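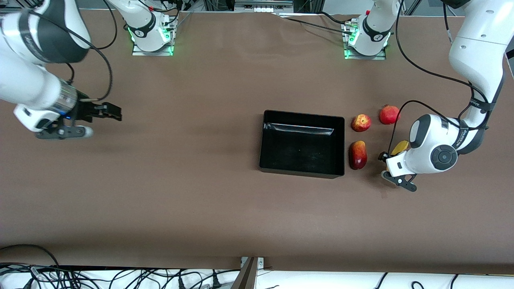

Gizella Fodor

Prilero two-finger parallel gripper, product page and bench notes

The Prilero is an electric two-finger parallel gripper for light arms. It is sold by Wistimia singly or as a left/right pair. The notes on this page cover the pair, run on a two-arm table cell with mixed fruit and a low-walled black tray as the place target. The Nisov gripper was run on the same arms with the same controller settings for comparison.

What is in the box

Gripper body, one set of flat fingers, mounting flange, control cable, hex key, four spare finger screws. Soft pads are a separate item. The power supply is not included; the gripper draws from the tool connector on most arms in this class. Check the pinout before ordering, as the adapter for older connectors has to be requested.

Grasp results

Each gripper was given 2,125 pick attempts. A pick counted as good if the object was lifted, moved to the tray and released inside the walls without a second try.

Prilero: 1,981 good picks
Nisov: 1,820 good picks

Most of the difference came from round objects. Apple and pomegranate sit well between flat fingers when the approach is centered, but an approach that is off to one side pushes the fruit instead of closing on it. The Prilero closes both fingers at the same rate and tends to pull the fruit back to center. The Nisov leads slightly with one finger at low speed settings. On the banana and the mango the two grippers scored close to each other, provided the fingers closed across the short axis.

The mangosteen was the hardest object for both. It is small, and the glossy skin gives the depth estimate trouble. Closing speed had little effect on it. Lowering the approach height did.

Wrist camera

The pair accepts a small camera at the wrist. With the standard bracket, both fingertips stay in view at the bottom of the image with the opening between them, so the gap can be lined up on the target directly. Objects in the second row remain visible during the approach.
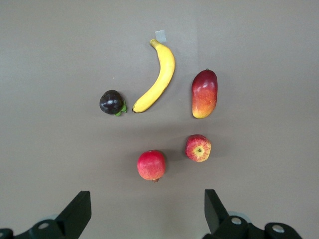 Athanasiadis: We run the same gripper and lost a good deal of time to the bracket screws. They back out under repeated fast stops, and the view shifts by a few pixels before it is obvious. Thread locker fixed it. I would also like to see the pads sold with the fingers, as we ended up ordering them for every unit.

Screw torque is now listed in the mounting sheet. The pads remain a separate item.

Cable routing

Leave a loop at the wrist large enough for full rotation of the last joint. Tying the control cable tight to the arm shortens its life and can load the connector. On two-arm cells, route each cable on the outside of its own arm where possible and check both loops at the closest approach of the two wrists.

Service

Inspect the finger screws every 30 hours of operation. Wipe the fingers with a dry cloth. Do not grease the slides; they are sealed. Firmware from August or later is required for force readback.

Page last revised 2018-01-18.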